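**For release: January**

## Turnari adds polished gray marble to its Enine floor program

SOTMONT. Turnari has added a polished gray marble to Enine, its range of large-format stone flooring for homes, workshops and light commercial interiors. Orders open in January through the Sotmont showroom and the Talavera warehouse.

The new stone has a medium gray ground with white and darker gray veining. Vein density varies from slab to slab. Tiles are dry-laid at the warehouse, photographed and numbered before packing, and each crate includes a printed layout sheet. Installers may depart from the sheet, but tiles from different crates should be mixed before any are set.

Edges are cut square for a narrow joint. Turnari supplies a gray grout matched to the stone's ground color, so that the finished seams stay faint at standing height. A contrasting grout can be ordered but is not held in stock.

### Supply

The opening stock at Talavera is 1,300 square meters, packed in 206 crates. Single-room orders are filled from one production lot. Any order above 300 square meters is scheduled separately and may be delivered in stages. Replacement tiles from a given lot are held for almost 78 weeks after the first delivery.

### Installation

Enine marble is set on a flat, cured base with white adhesive applied to full coverage. Spot bonding is not accepted under the product warranty. The floor must be sealed after grouting and before furniture or stored goods are moved in. Underfloor heating is permitted if it is switched off during installation and brought up to temperature in steps.

### Daily use

Polished marble scratches when grit is trapped under a hard object. Items kept directly on the floor, including plastic seats, lids, bins and storage boxes, should be lifted to move them and wiped underneath at each cleaning. Felt pads are advised for chairs and tables. Rubber feet should be avoided on light areas of the stone, where some compounds leave a mark.

Cleaning is with a pH-neutral product and a damp cloth. Vinegar, lemon and descaling agents etch the surface and must be kept off it. Etched areas can be repolished on site.

Samples are available on request from Sotmont. Each set contains pieces from the light and dark ends of the range, together with a strip of the matched grout.
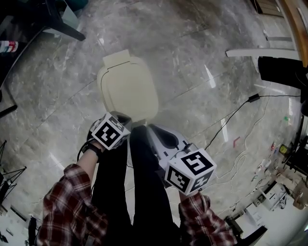 *By the Turnari Press Office, Sotmont*

Polished gray marble with white and darker gray veining, laid in large tiles with faint straight seams. A cream-colored plastic item rests on the surface. Veining in delivered lots will differ.

Trade inquiries: Turnari, Sotmont showroom, Enine desk.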